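Print | E-mail this page
Home Notebook Bench log Parts People
Search this notebook Go

November, bench log, Brotside workshop

Started 4:16 pm, late again. Color sorting set for the Hokbridge visit. Irén wants the table layout settled before anything gets packed.

Bowls: kept the wide shallow ones, red rim on the left, blue rim on the right. Tried the deeper Bozsik ones first, too tall, cubes hard to see from a chair. Gone back on the shelf. Tray stays behind the bowls, long side to the front. Dark liner is much better than bare metal, colors read right away and less clatter.
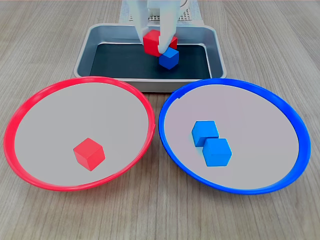
Cubes need another wash, the old batch has sticker glue on it. Csenge says warm water and dish soap, no solvent, it dulled the blue ones last time. Order no. 426 with Bodeck still open, spare cubes plus 5 m of liner. Chase them in the morning.

Rims: Irén asked if we should put a matching dot inside each bowl as well. I say no, rim is enough. Csenge undecided. Leave it untill Hokbridge have had a go.

To do
- tape marks on tabletop for tray corners
- non slip pads under bowls, they slide on the wood
- box lables, both sides
- find the lid for the cube tub (Irén had it??)

Stopped at 5. Key is in the top draw.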